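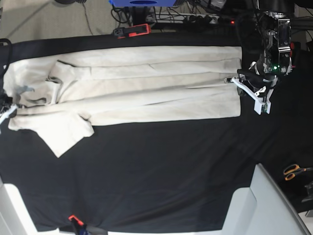
A long cream-colored coat. Coats like this one have a collar, lapels and sleeves.

How a Coat Keeps You Warm

Put on a coat in January and you soon feel warmer. It seems as if the coat is giving you heat. It isn't. A coat has no heater inside. The heat comes from you.

Your body makes heat all the time, even when you are asleep. It gets the energy to do this from the food you eat. When the air outside is colder than your skin, the heat moves away from you and into the air. A coat slows this down.

Air does the work

Most of the work is done by air. Air that stays still is very good at slowing heat down. Anything that slows heat down is called an insulator.

Look closely at a piece of wool or fleece and you will see lots of tiny hairs called fibers. Between the fibers are small spaces filled with air. The air is trapped there, so it can't easily blow away and take your heat with it. Your body warms it up, and it stays close to you.

This is why a puffy jacket is warm even though it weighs very little. Most of what is inside it is air. If you squash it flat, it doesn't work as well until it puffs up again.

Several thin layers can be as warm as one thick one. There is air between your shirt and your sweater, and more air between your sweater and your coat. If you get too hot, you can take one layer off.
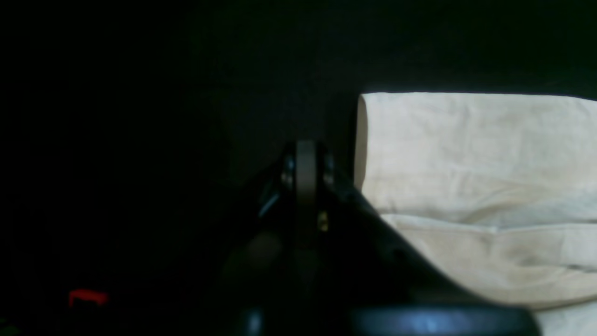 Wind is a problem for clothes. It pushes through the gaps in the cloth and moves the warm air out. A loosely knitted sweater is warm indoors but can feel chilly on a windy hill. Many winter coats have a tightly woven outer cloth to keep the wind out. They may also have a lining, which is a second layer of cloth on the inside.

Collars and cuffs help too. Warm air can escape at your neck and wrists. Turning up a collar closes the gap at the top. Tight cuffs close the gaps at the ends of the sleeves.

Water is another problem. When cloth gets soaked, water fills the spaces where the air was. Heat moves through water much faster than it moves through still air, so you get cold. Wool can take in some water and still feel fairly warm. Cotton is not so good at this. People who go hiking in winter often leave their cotton clothes at home.

What are coats made of?

Wool comes from sheep. The fibers are wavy, so they don't lie flat against each other, and this leaves plenty of room for air.

Down comes from ducks and geese. It is the soft, fluffy layer underneath their outer feathers.

Polyester is made in factories, usually from oil. Fleece jackets are often made of it. Some polyester is made from old plastic bottles.

A visit to a coat maker

Abdul-Rahman Owusu makes winter coats at a small workshop called Kamata. He starts with a paper pattern. The pattern for his longest coat has 41 pieces, counting the lining and the pockets. Each piece is laid on the cloth, and its outline is drawn with chalk. Then the cloth is cut and the pieces are sewn together. The collar takes the longest.

The workshop makes up to 600 coats a year. The buttons are sewn on last.

Try it yourself

You will need two jars with lids, a wool sock, warm water from the faucet and a thermometer. Ask an adult to help you.

Fill both jars with the same amount of warm water. Measure the temperature of each one and write it down. Put the lids on. Pull the sock over one jar and leave the other jar bare. Stand them both in a cool place.

Wait 20 minutes, then measure the water again. Which jar has lost more heat?

Now try it with a wet sock. You could also try two socks, or a sock with a plastic bag over it to keep out the wind.

Words to know

Fiber: a very thin thread or hair that cloth is made from.
Insulator: something that heat does not move through easily.
Lapel: the part on the front of a coat that folds back below the collar.
Lining: a layer of cloth on the inside of a coat.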